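Clearing a table where the small things collect

Every home has one table where everything lands. In my house it is the dark one near the window, and on a dark surface each scrap of paper shows very well. My mother-in-law, Elmarie Moodley, clears hers every evening. I am not so disciplined, so I follow a few simple rules.

Begin with paper. Loose sheets and cards make a table look much fuller than it is. Take them all in one hand, turn over each one to see if something is written on it, and put the blank ones in a drawer for shopping lists. Paper napkins which are still clean can be folded again and go back with the others.

Remote controls come next. Put them side by side in one shallow tray, with the longest at the back. If one has not been used since March, try it, and if it does nothing take out the batteries before they leak.

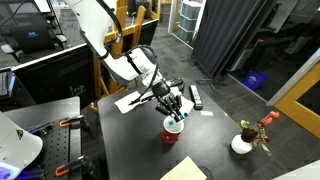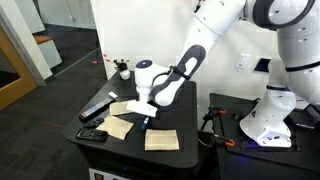

Remote controls, paper and a small white vase on a dark tabletop.

Pens and markers I stand in a cup that has lost its place in the kitchen. Markers should be stored lying down if you have the space -- the ink stays even at both ends.

The vase can stay, but move it to a back corner, where a sleeve will not catch it. Dried stems collect dust, and I clean them with a hair dryer on the cold setting, held 30 centimeters away. For fresh flowers change the water every 2 days.

Last, wipe the surface. Matte black shows every streak, so use a cloth that is only a little damp and then a dry one. Go in long lines from one side to the other -- circles leave marks.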